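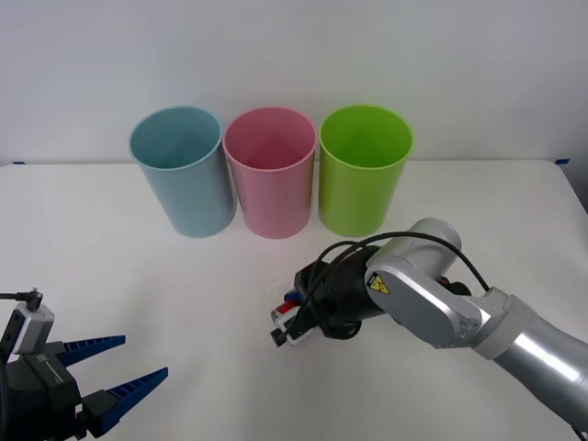
Blue, pink and green cups in a row along the back of the table.

Datasets / Household / Tableware / Plusimero Cups

Overview Files Notes Licence Contact

Plusimero Cups

Hello, and thank you for stopping to read the README, which I know is the part most people scroll past on their way to the download. Plusimero Cups is a modest collection of pictures of coloured plastic cups on a white table, together with short written notes on how the cups are arranged. I started it because I wanted plain, cheerful material for practising descriptions of everyday things, and I found that cups are wonderfully patient subjects. They stand in rows, they go inside one another, they get pushed to the back of a table to make room, and most people already have perfectly good words for all of it.

What is in it

The present release holds 387 pictures, each with its own note. Of these, 200 have a second note written separately on another day, so that you can see how differently the same row of cups gets described when a person comes back to it fresh (rather more than I expected!). The notes are kept in one text file, one note to a line, with the picture number first and the wording after it.

The cups

The cups are the tall, open sort you might take on a picnic, a little wider at the rim than at the base, and plain all over. The three you will meet most often are a pale, dusty blue, a soft pink and a bright lime green. The blue and the pink are gentle colours and can look closer to each other than they do on the kitchen shelf, especially when the rims nearly touch. The green has no such trouble, and if you are only trying something out for an afternoon I would begin with the green.

In the notes they are simply "blue", "pink" and "green". An earlier draft had "duck egg", "rose" and "apple", which I was fond of, but my reader at Ernbridge kept asking which one was duck egg, so out they went.

How the arrangements are described

Left and right always mean left and right as you look at the picture. "Back" is the side of the table nearest the wall. A "row" is any set of cups standing side by side, even if the spacing is uneven, and the opening picture is a good case: blue and pink are close together, with a narrow gap before the green. I would write that one as "row at back, blue, pink, green, all upright, all empty". You are very welcome to write something longer.

"Nested" is used when one cup sits inside another, and "stacked" when they are piled rim to rim or base to base. I mixed up these 2 words quite badly in my first batch of notes. They have been gone over since, but if you spot a "stacked" that ought to be a "nested", please do tell me.

Things to watch for

The table and the wall are both white, and the shadows are faint, so anything that depends on strong contrast may need some coaxing. There is very little variety of background and none of the clutter of a real kitchen. Please don't take the collection as a fair picture of what people drink from at home; there are no mugs, no glasses and no handles of any kind.

Numbering runs up to 483 and has gaps in it. I took out the blurred ones and the near repeats and left the remaining numbers alone, as several people had already made lists from them.

Changes

June 11, 2021: second set of notes added, colour names made plain, a few spellings put right. A few more nested arrangements should follow in July.

Licence and contact

Free to use and share, with a mention of Plusimero Cups. Corrections can go on the Notes page, and even very small ones are read with pleasure.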